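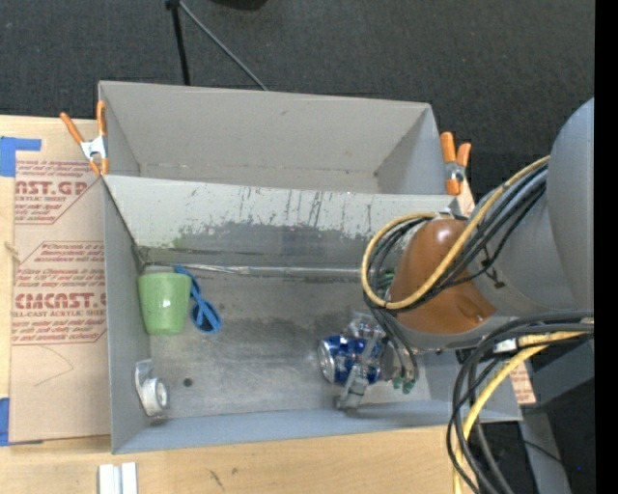 Figura 1. Célula Tineck: la pinza cerrada sobre la lata, en el compartimento delantero.

Célula Tineck -- montaje, cuidado y reparación

Resumen

Este archivo acompaña al conjunto de datos Tineck y explica cómo está preparada la célula donde se graba. Los datos propiamente dichos se describen en el archivo ESQUEMA.txt. Aquí se trata solo de la parte mecánica: la cubeta, las mangueras, los cables y la pinza. Quien quiera repetir el montaje en otro laboratorio, o tenga que reparar el nuestro, debe leer el texto entero antes de tocar nada.

El español no es mi lengua materna. Si alguna frase no queda clara, les ruego abrir una incidencia en el repositorio y la corregiré.

Contenido del repositorio

montaje/ -- planos de la mesa y posiciones de la cubeta
mantenimiento/ -- hojas de revisión
episodios/ -- 600 episodios de agarre
ESQUEMA.txt -- campos, unidades y formato
CAMBIOS.txt -- historial de versiones

La cubeta

Usamos una cubeta metálica gris de dos compartimentos. Los objetos se colocan en el compartimento delantero; en la Figura 1 el trasero está vacío. En el conjunto hay episodios de dos clases: agarre simple, donde el objeto vuelve al mismo compartimento, y traslado, donde pasa al otro. El campo "tarea" indica la clase.

La cubeta se sujeta con dos pinzas de resorte de mango naranja, una a cada lado. No está atornillada, y esto fue una decisión: si el brazo empuja con demasiada fuerza contra una pared, preferimos que la cubeta ceda un poco. La consecuencia es que puede desplazarse. Por eso, al principio de cada sesión se comprueba la posición con la plantilla de montaje/ y, si la diferencia es mayor de 3 mm, se recoloca y se repite la calibración.

La pared inclinada entre los dos compartimentos ha perdido mucha pintura en su parte baja y se ve el metal, más oscuro. No la repinten. Los episodios de la serie Ocampo se grabaron con la pared en este estado, y un cambio de color en el fondo afecta a la segmentación. El suelo de la cubeta se limpia con un paño seco, sin disolvente.

Mangueras y cables

Es la parte que da más trabajo. Las mangueras amarillas y los cables acompañan al brazo y necesitan un bucle amplio para que la muñeca pueda girar. Un bucle demasiado corto tira de los racores verdes que están junto a la pinza; uno demasiado largo entra en la cubeta y mueve los objetos.

Procedimiento para ajustar el bucle:

1. Llevar el brazo a la posición de reposo y cortar el aire.
2. Soltar la brida superior, nunca la que está cerca de los racores.
3. Girar la muñeca a mano hasta los dos extremos y observar dónde se tensa la manguera.
4. Dejar la holgura necesaria y poner una brida nueva, apretada solo hasta que no resbale.
5. Abrir el aire y escuchar. Una fuga pequeña se oye mejor con el ventilador del armario apagado.

El mazo de cables negros que cuelga junto a la esquina de la cubeta no debe rozar el borde. Si aparece una marca en la cubierta de un cable, se cambia el cable; la cinta aislante se acepta únicamente para terminar la sesión en curso.

La pinza

Los dedos se revisan cada 300 episodios. Se mira el desgaste de la superficie de contacto, el juego de la articulación y el apriete de los tornillos. La lata es el objeto que más castiga los dedos cuando está tumbada, porque rueda y el agarre se hace con frecuencia fuera de centro. Un agarre descentrado se registra igualmente, con la etiqueta "borde".

Si los dedos cierran de manera desigual, hay que mirar primero los tubos finos y después el mecanismo. En nuestra experiencia, un tubo mal introducido en su racor es la causa más frecuente -- y también la más rápida de arreglar: se corta el extremo recto, se introduce hasta el tope y se tira suavemente para comprobar.

Objetos

En la configuración de la Figura 1 hay un vaso de plástico verde, unas tijeras azules, un dispensador con cinta blanca y una lata azul de refresco. Las latas abolladas se sustituyen. Las tijeras se ponen siempre cerradas antes de empezar.

Problemas conocidos

-- Los cables tapan parte de la cubeta en algunos episodios de traslado. Están marcados con "oclusión".
-- La versión de julio contiene 3 episodios con la calibración anterior. Se conservan, pero quedan excluidos de la partición de prueba.
-- El controlador Veltedus pierde la posición de reposo después de un corte de corriente. Hay que repetir la referencia antes de mover el brazo.

Licencia y cita

Los datos se distribuyen con la licencia incluida en el archivo LICENCIA.txt. Para citar: Laboratorio Wuta, "Célula Tineck: datos y notas de montaje".

Última revisión de este archivo: domingo 22 de abril.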